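Assessing a Cloth-Handling Task: Guidance for Household Trials

Section 3. Picking up a cloth by the corner

Whether a machine can fold the washing depends largely on whether it can first take hold of one corner. This section sets out the procedure adopted at Zasbridge for assessing that step. It applies to any two-finger gripper and should be read with the scoring sheet prepared by Hajnalka Lengyel.

3.1 Preparation

Lay a light-coloured cloth on a white surface. Contrast between the two should be modest, as it commonly is in a home laundry. Soft fingertips are preferred to bare ones. Do not iron either fabric beforehand. Check that both fingers close fully before the first attempt.

3.2 The grasp

Bring the fingers down towards the corner at a shallow angle and close them on the fabric alone. A grasp counts only if the cloth is held at the tips. A fold pinched further along the edge is recorded as a partial.
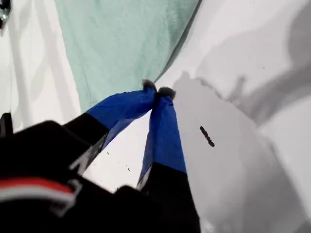

The operator should then pause for three seconds before commanding any lift. In the Trosov series, which ran to 519 attempts, most losses were recorded in this interval, and assessors who omitted the pause tended to score too generously.

3.3 Closed fingers and empty grasps

Fingertips that meet are not evidence of a grasp. Thin fabric adds very little to the gap between them, and a position reading may be the same with or without it. Assessors must confirm by eye, from at least one near viewpoint, whether cloth lies between the tips. 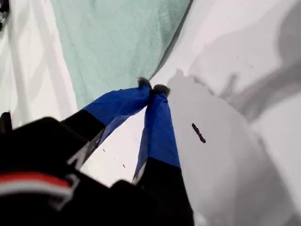 Where the view is doubtful, score the attempt as unconfirmed and repeat it. No more than 14 attempts should be made before the cloth is shaken out and laid again.

3.4 Interpreting the result

Géza Nyitrai's review of the Medve protocol recommends that corner grasping be reported separately from folding. The Centre endorses this. A machine that passes this section has not been shown to do the laundry, and reports should avoid that wording. Folding is assessed under Section 7.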